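Demonstration gathering (robot learning)

Demonstration gathering is the recording of a person steering a robot through a task so that a learning system can later copy the motion. Each run, usually called an episode, pairs camera footage with joint positions. Supporters describe it as a cheap way to teach a machine. The evidence for "cheap" is thin.

Small tabletop arms with printed parts are common in this work, and sorting toy bricks into a bin is a favorite task.

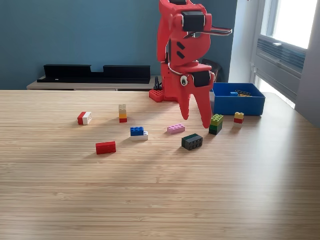
A printed two-finger arm over a brick-sorting table with a blue bin.

The Plimis set, released by the Dimeo workshop in February, holds 2,000 episodes recorded by 2 operators over 16 days. Its notes claim "wide variety." Vasanthi Kandasamy, who reviewed the set, disputed this — the bricks change places between episodes, but the table, the wall and the daylight from the window stay much the same.

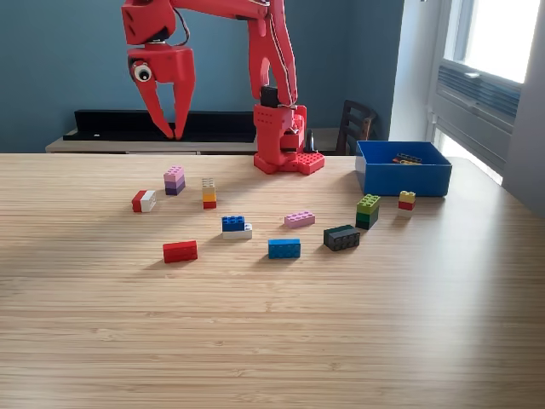

A system trained on such material may learn the room as much as the task. Moving the bin a short distance is a simple check, yet few releases report one. Failed grasps are another weak point. Some groups delete them, others keep them unlabeled, and the Plimis notes do not say which was done.

The Takács method, in which operators swap every hour, is meant to reduce personal habits in the data. Its benefit has not been shown outside the group that proposed it.

See also: Jinell arm; Teleoperation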